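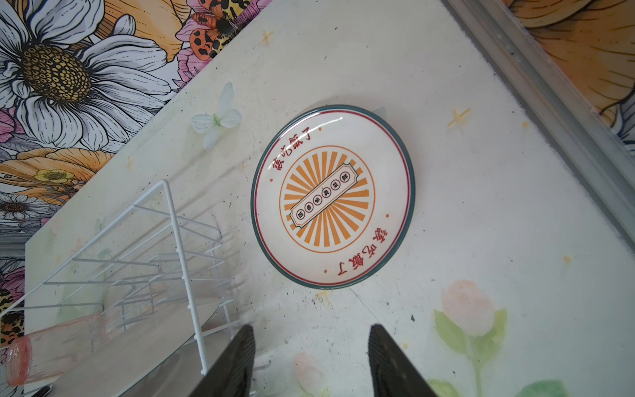 Before you load the Graslow countertop dishwasher for the first time, sort your dishes by how the pattern was applied. Designs sealed under the glaze can go in on any program. Designs printed on top of the glaze fade with heat and strong detergent, so wash them on Delicate only. A plate with a dark teal rim, a thin red ring and an orange sunburst in the middle is a good one to check, as colored rims tend to show wear first. If the maker's mark doesn't say "dishwasher safe," wash the piece by hand.

## 4. First wash

You will need the fill jug, the drain hose and the small bag of softening salt. The hose clip (part 389) is taped inside the door.

1. Set the machine on a level surface within reach of a grounded outlet. Leave 2 inches free behind it for the hose.

2. Push the drain hose onto the outlet at the back until it clicks, then fit the clip. Put the other end in the sink, lower than the base of the machine.

 **Caution:** Do not run the hose uphill. Dirty water can flow back into the tub.

3. Unscrew the salt cap and pour in the whole bag. Wipe up any spilled grains — they will mark the tub if left.

4. Fill the tank with the jug until the machine beeps. This takes a little over 2 jugs.

5. Run the Rinse program empty.

6. Check the area where the machine will stay. Steam comes out of the door vent during drying, so keep paper, books and fabric items away from it. A pleated lampshade can warp or stain if it stands in the steam.
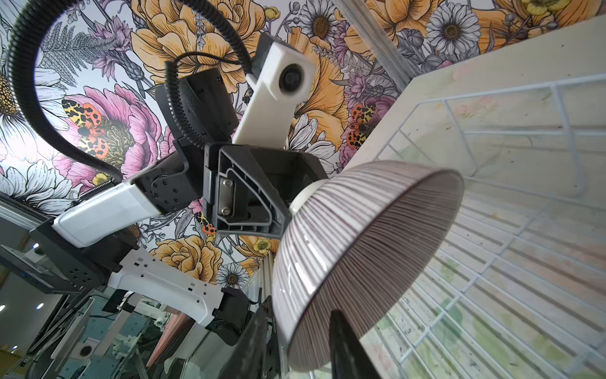 7. Load the lower rack with plates facing the center. Cups go on the fold-down shelf, open side down.

8. Turn the spray arm by hand. It must move freely without touching a plate or handle.

9. Add detergent, close the door and choose a program. Nilley tablets are too large for the cup and must be cut in half. Powder fits as it is.

**Note:** Some water left in the filter well after a wash is normal. It keeps the seal from drying out.

## 5. If the machine stops

- **Two beeps, red light:** the tank is low. Add water and press Start.
- **Steady beep:** the door is not latched.
- **E2 on the display:** the drain hose is kinked or blocked. Switch off, unplug and straighten the hose.

Revised 31 October 2022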